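수술로봇 봉합 자동화, 바늘 추적 말고 실 추적부터 하시는 분 계신가요?
게시판: 로봇 소프트웨어 > 인식/제어
작성일: 2018년 8월 6일 월요일

매듭반장
안녕하세요, 눈팅만 하다가 드디어 글 씁니다! 봉합 패드 위에서 매듭 짓는 동작을 자동화하고 있는데요, 지난주에 실 중심선 추정기를 갈아엎고 나서 결과가 확 좋아져서 자랑도 하고 의견도 듣고 싶어서요.

구조는 단순합니다. 손목 쪽 카메라 영상에서 실 픽셀을 분할하고, 세선화한 다음 B-스플라인으로 이어 붙입니다. 플래너(저희끼리는 Soler라고 부릅니다)는 그 곡선을 받아서 잡을 지점과 접근 방향을 뽑고요. 예전에는 바늘 자세만 추적하고 실은 "대충 바늘 뒤에 있겠지" 하고 넘어갔는데, 매듭 단계로 가면 바늘은 내려놓고 실만 가지고 놀아야 하니까 그게 안 통하더라고요.

제일 애먹는 건 실이 두 가닥 이상 보일 때입니다. 파란 실은 색만으로도 꽤 잘 잡히는데, 진회색 실은 그림자랑 섞이고 초점까지 나가면 중간이 뚝뚝 끊깁니다.

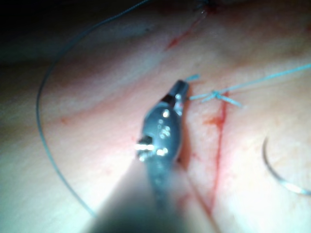

매듭 바로 옆에 집게 끝이 붙은 순간. 오른쪽이 파란 실, 왼쪽에 크게 도는 게 문제의 회색 실입니다.

이런 프레임에서 파란 쪽은 매듭에서 오른쪽으로 빠지는 구간이 깨끗하게 나오고, 회색 쪽은 아래에서 샤프트 흐림에 먹히는 부분을 스플라인이 상상으로 메웁니다. 그 상상이 맞을 때도 있고 아닐 때도 있고요 ㅎㅎ 지금 라벨링한 프레임이 1000장 좀 안 되는데 더 늘려야 할지, 모델을 바꿔야 할지 고민입니다.

grarstead_dev
오 재밌네요. 저라면 라벨 늘리기 전에 하이라이트부터 처리합니다. 손목부에 흰 점이 저렇게 자글자글하고 왼쪽 핀에는 빛줄기까지 길게 있으면, 얇고 긴 걸 찾는 네트워크 입장에서는 아주 먹음직스럽거든요. 기구 마스크는 기구학으로 렌더링해서 먼저 빼고 계신가요?

매듭반장
네, 관절값으로 렌더링해서 뺍니다. 그런데 케이블 늘어짐 때문에 마스크가 조금씩 밀려서, 하필 집게 끝 근처에서 실까지 같이 지워져요. 제일 필요한 데가 지워지는 거죠 ㅠㅠ

Cirilo Zavala
저는 접근 자체에 좀 반대입니다. 프레임마다 중심선을 새로 뽑지 말고, 실을 물리 모델로 두고 필터로 추적하세요. 가려진 구간은 한 장에서 아무리 잘 이어 봐야 근거가 없습니다. 파티클 500개면 실시간으로 돌아갑니다. 저희 쪽 Gutudeo 트래커가 그 방식인데, 샤프트가 실 위로 지나가도 곡선이 튀지 않습니다.

매듭반장
500개로 되나요?? 실 상태 차원이 꽤 클 텐데요. 저는 제어점 24개만 써도 파티클이 금방 한쪽으로 몰리던데...

Cirilo Zavala
제어점을 다 샘플링하면 당연히 몰립니다. 집게에 잡힌 끝은 기구학으로 묶고, 자유단이랑 가려진 구간만 샘플링하세요. 나머지는 최적화로 푸는 게 낫습니다.

jinlow88
두 분 말씀 다 일리 있는데 물리 모델은 매듭에서 무너지지 않나요? 자기 접촉이 들어가는 순간 강성이고 마찰이고 맞는 게 없습니다. 저는 Jinlow 시뮬레이터로 반년 붙잡고 있다가 매듭 주변은 그냥 별도 노드로 빼버렸습니다. "매듭 하나, 거기서 나가는 가닥들" 이렇게 위상만 들고 있고 안쪽 모양은 모르는 걸로 둡니다. 플래너도 그 안은 못 잡게 막아 놓고요.

Cirilo Zavala
매듭 안쪽은 동의합니다. 다만 조이는 중에는 안쪽 마찰을 모르면 장력 제어를 못 합니다. 다 묶인 다음에나 쓸 수 있는 방법이에요.

jinlow88
장력은 영상으로 풀 문제가 아니라고 봅니다. 모터 전류에서 추정하는 게 훨씬 빨라요.

Cirilo Zavala
케이블 구동에서 전류 기반 추정이요? 마찰 보상 얼마나 하셨는지 궁금하네요. 저희는 히스테리시스 때문에 포기했습니다.

매듭반장
와 위상 노드 아이디어 너무 좋은데요! 지금은 매듭 옆에 삐져나온 짧은 끝을 Soler가 당길 실로 착각하는 경우가 있는데, 노드에서 나가는 가닥 길이로 거르면 바로 해결될 것 같아요. 오늘 밤에 짜 보겠습니다.

Darcy Lavoie
질문 하나요. 붉은 절개선이 패드를 따라 길게 있는데 이걸 실로 오검출하는 일은 없나요? 저희는 색 증강을 세게 걸었다가 빨간 선까지 실로 잡혀서 고생했습니다.

매듭반장
있었습니다!! 저도 똑같이 색상 증강 세게 줬다가요. 지금은 절개선을 별도 클래스로 두고 같이 학습시킵니다. 절개선이 따로 나오니까 다음 자입점 계획할 때도 그대로 쓰고 있어요. 검증 세트 181장에서 실이랑 절개선을 헷갈린 건 거의 다 둘이 교차하는 지점이었습니다.

grarstead_dev
교차점은 방향 필드를 같이 예측해 보세요. 픽셀마다 진행 방향이 나오면 교차에서 어느 쪽으로 이어야 할지 훨씬 쉽습니다. 헤드 하나 더 붙이는 거라 추론 시간도 별로 안 늘어요.

매듭반장
방향 헤드도 할 일 목록에 넣었습니다. 순서는 위상 노드, 방향 헤드, 그다음에 Cirilo 님 방식 필터로 갈게요. 노드 쪽 코드가 돌아가면 이 글에 로그 붙이겠습니다!

Cirilo Zavala
필터가 맨 뒤인 건 좀 서운하지만 ㅋㅋ 로그 기다리겠습니다. 타임스탬프는 영상이랑 관절값 둘 다 넣어 주세요.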